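Print this page | E-mail this page

How to test a cleaning spray before you believe the label

16 December 2025

The cupboard under my sink used to hold a bottle for every surface in the house. One for glass, one for the hob, one for "stone-effect worktops", and one called Fuvano that promised to lift grease "at the source", whatever that means. I had bought most of them on the strength of the words on the front. In November I ran out of patience and began trying them against a drop of washing-up liquid in warm water. I've kept doing it whenever a new bottle turns up, and the method has settled down enough to write out.

It won't satisfy a chemist. It will tell you whether the stuff does more for your own grime than what you already have, and I can't get that from a label.

What you need

- The spray you are doubtful about
- A plain spray bottle, rinsed out well
- Washing-up liquid
- Masking tape and a pen
- Cotton cloths cut from the same old sheet or T-shirt
- A kitchen timer, or your phone
- A dirty surface you don't mind leaving dirty until the weekend

Cut the cloths from the same thing. I spent my first attempt comparing a new microfibre cloth with a worn-out tea towel, and the microfibre won before any liquid was involved. Several of the sprays I've bought came with a free cloth in the pack, and I suspect the cloth was doing a good part of the work.

Step 1. Read the back and ignore the front

The front of the bottle is advertising. The back has the directions, and they are often more modest. The Skustley kitchen spray says "cuts through burnt-on grease" in large letters. Turn it round and you are told to leave it for 16 minutes, scrub "if necessary" and repeat on stubborn marks. Leave plain soapy water on a hob for 16 minutes, scrub it and do it again, and I would expect that to shift a fair bit too.

Write down the waiting time and check which surfaces it must not go on. If the bottle says keep it off aluminium, marble or painted wood, keep it off them. I'm doubtful about most claims on packaging but I do believe the warnings.

Never mix two products to see if they work better together. Bleach with anything acidic, or with anything containing ammonia, gives off gas that can hurt you. Open a window as well.

Step 2. Mix your comparison

Put half a teaspoon of washing-up liquid in the empty bottle and top it up with warm tap water. Swirl it, don't shake it, or you will be spraying foam. Label it with tape. I call mine "plain".

You want a third go with water alone. People skip this one and they shouldn't. A good deal of kitchen dirt is just dried food, and water deals with dried food quite well if you let it sit.

Step 3. Mark out the patches

Pick one surface with the same dirt all over. The side of a cooker is good, or the top of a wall cupboard, where the grease and dust have had years to get to know each other. Lay strips of masking tape so you have three squares next to each other. Put a letter on the tape by each one.

Don't choose the squares yourself if you can help it. I caught myself giving the expensive spray the cleaner corner. Ask someone else in the house to pick which letter gets which liquid.

Step 4. Spray, wait, wipe

1. Give each square 2 squirts from the same distance.
2. Start the timer. All the squares get the full waiting time from the back of the bottle, water included.
3. Wipe each one with its own cloth, the same number of strokes, pressing about as hard each time.
4. Leave it all to dry before you look. Wet surfaces look clean.

The pressing is the hard bit. You will lean harder on the one you hope will win. If you can get somebody to do the wiping without telling them which is which, do that.

Step 5. Look at it properly

Look from the side with a torch held low. Overhead light hides streaks. Then run a dry finger across each square – grease drags, and you will feel it where you can't see it. Look at the cloths too, although a coloured spray can stain the cloth by itself and make it seem as if more dirt has come off. The Wama degreaser is orange and did exactly this to me. 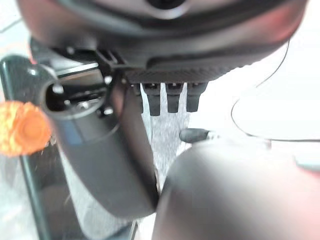 Step 6. Do it again somewhere else

One go proves very little. Try it on a different sort of dirt and swap the squares over. If the spray wins both times, fine, it has earned its place. If it wins once and draws once, I'd say the jury is out, and I'd finish the bottle and not replace it.

What about the cost?

Work it out per 100 ml, since bottle sizes are all over the place and a tall bottle with a waist holds less than you would think. Shelf labels at Esposito, where I do my main shop, give the unit price in tiny print. Refills aren't always cheaper either. I have seen one dearer per 100 ml than the full bottle beside it, with a green leaf on the pouch.

How mine came out

The plain mix matched the Fuvano on the cooker side and on the cupboard top. The Skustley was better on the hob, and I still buy it, though I use it there and nowhere else. The Wama smelled strongly of oranges and left streaks. Water did better than I'd guessed on everything except old grease, where it was useless.

Your water may be harder than mine and your dirt is certainly different, so don't take my results as yours. Limescale in particular is another matter altogether. Soap won't touch it and you'll need something acidic, kept well away from natural stone.

Related items

Do you need a special cloth for windows?
Descaling a shower head in a sandwich bag
35 things you can stop buying
Why your dishwasher smells
Fabric softener: leaving it out for a month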